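Notebook, small textiles bench
Thursday, 8:40 am

Carried over from last entry: the felt hat pattern (Miranda block, size 2) still puckers at the back seam. Ertuğrul Aksoy re-cut the template with a shallower curve. Seam allowance now 5 mm all round. Pinned, not sewn.

Sorting of the soft goods continued. Running total of items logged in the Jolari sheet is 103, including the dark clothing, which is folded and stacked flat by colour. Linen is not being logged. The bow-print sheet stays on the bed as the sorting surface; the print is small and regular enough that lint and stray thread show up against it. 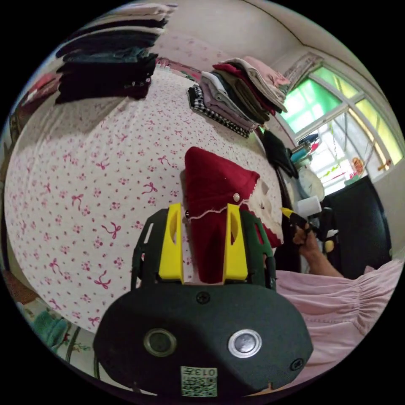

Reading time: 2 min

Red cone hat, entered under seasonal. Deep red fabric with a slight nap, white fluffy brim, zigzag line of white lace trim near the middle. One small white pearl bead above the trim. Bead and trim to be noted separately on the card, as the Plumuro cards only have one field for "decoration" and Minoru Hayashi has been putting everything in it.

Method for the small pointed pieces, agreed with Minoru:
Hold by the sides, not the tip.
Do not press flat. Store upright on a paper cone, 149 mm tall, cut from offcuts.
Fluffy trim gets brushed outward with the dry brush. No steam.
Beads: tug test once, light. Loose ones go back on with doubled polyester thread.

Paper cones: first batch was too wide at the base and pushed the brims out. Second batch cut narrower, overlap taped inside. Better. Colour of the paper is irrelevant, but avoid the newsprint, it marks white trim.

Weighed the full seasonal bin on the kitchen scale, around 585 g including the bin. Tare not recorded. Redo.

10:15. Ertuğrul wants the folded stacks kept lower so the bottom layers don't creep over the side of the bed. Agreed. Split anything dark into two piles before adding more. Navy and black are hard to tell apart under the ceiling light; check at the window before labelling.

To do:
Order Druketti thread, white and deep red.
Re-weigh seasonal bin, empty and full.
Sew the Miranda back seam and compare with the old one.
Ask Minoru for a second decoration field on the cards.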